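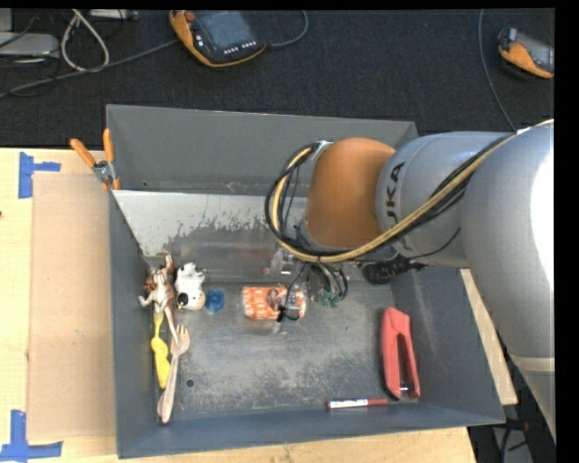 Mixed bin at the returns bench, arm over the tote.

Robot arm on our returns bench – what happens to the people who sort by hand?

Posted by Rungnapa Kaewkla

I run the afternoon shift in the returns room at Clendell. We take back household odds and ends, toys, stationery and small tools from shops, and every item has to come out of a mixed bin, be looked at and go to the right shelf. In November we started a trial with an arm doing the picking. It works from the same sort of bins we do, so it might get a fork, a marker pen, a toy and a packet of something all in one go.

There are six of us on the shift. On a good day one person clears 905 items between starting and going home. The arm did 68 per cent of its picks without help in the first week and it is now at 79. When it gives up on an item a light comes on and somebody walks over and takes the thing out by hand.

Management say no jobs will go, but two people on fixed contracts have asked me what they should do and I don't know what to tell them. My own day has changed already. I used to be on the bench most of the time and now I spend a lot of it going back and forth to clear stoppages and fill in the log. Has anyone been through this? I'd like to know what the work looked like a year on, and what I should be asking for now while it is still called a trial.

Posted by benchside_mo

We went through it at Kukora, smaller site than yours by the sound of it. Four on the bench before, three now, and the fourth moved to goods-in at the same rate. That was agreed before the machine was signed off, which is my main advice. Get it written down during the trial. Once the trial is over they will say the staffing plan is already set.

The work itself is different. The arm takes the easy stuff, boxes and caps and anything with a flat side. What comes to you is what it can't hold, so you get the floppy packets, the soft toys with legs going everywhere and anything tangled. Each of those takes longer than an average item did. Our target was still based on the old mix for the first three months and everyone looked slow on paper. Ask for the target to be suspended until there are new figures, and ask who is going to work them out.

Other things I would raise:

Who clears stoppages. If it is whoever is nearest then it is always the same person. We put it on a rota, an hour each, and the complaints stopped.

Training on the pendant. At first only the two engineers were allowed to touch it, so on a Sunday we could be standing about waiting for a phone call. Now three of us are trained and we get a small extra payment for it, some 200 pounds a year. It isn't a lot but it is in the contract.

The log. If they want a reason written for every failed pick, that is a job and it needs time given to it. Ours went down to a choice of five codes on a screen.

For the two on fixed contracts, tell them to ask in writing now what happens at the end date. They may not like the answer but they will have time to look elsewhere.

Posted by Skinness

It's always the same with these, they say no jobs and then they don't replace whoever leaves. Join a union if you haven't.

Posted by Durán

I look after cells like this one from the maintenance side. I agree with most of what benchside_mo says, but be careful with the 79 per cent. Ask what it is 79 per cent of. If the bins are being made up specially for the trial, or if awkward items are taken out first, the number won't hold when it gets real returns. Ask to see a week of untouched bins.

Also get it clear who is allowed inside the working area and what has to be stopped first. When people are in a hurry to clear a light they start reaching in. Your shift should be shown the proper way to stop it and restart it, all six of them and any agency staff, and it should be signed for. If clearing one item properly takes two minutes then that goes in the figures as well.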